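Eren Side Plate, Lavender

The Eren is a round side plate with a raised rim, made for a bread roll, a bun or a slice of something at a desk or a break table. It comes in one colour, a pale lavender, and in one size. The rim stops things rolling off when the plate is passed along, and the middle is flat. 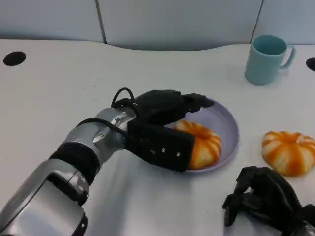 Ordering

Sold singly at 149, or as a set of four at 599 with a matching carry box. Orders placed before 13:00 leave our Vukville warehouse the same day. Schools and canteens buying 40 or more should ask for a trade price before ordering.

Plates are packed with paper between them — please keep the paper if you plan to store them stacked. The Susgate tray holds two plates side by side with space left for cutlery. 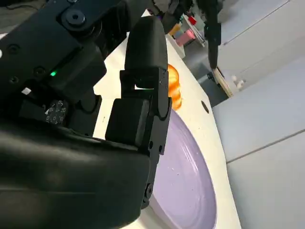 Wash by hand or on the top rack, and use a soft cloth on the inside. Scouring pads will mark the surface. Keep the plate out of the oven and off the hob. We don't recommend it for the microwave either, though a short spell won't crack it.

Goes with

The Tukano mug in light teal has a matt finish and a loop handle, and is sold separately. The same mug in grey is out of stock until April.

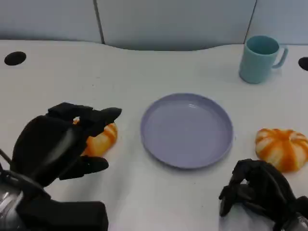 Returns

Unused plates can be sent back within 40 days. Sets must come back complete, in the carry box.

Page updated 2019-06-07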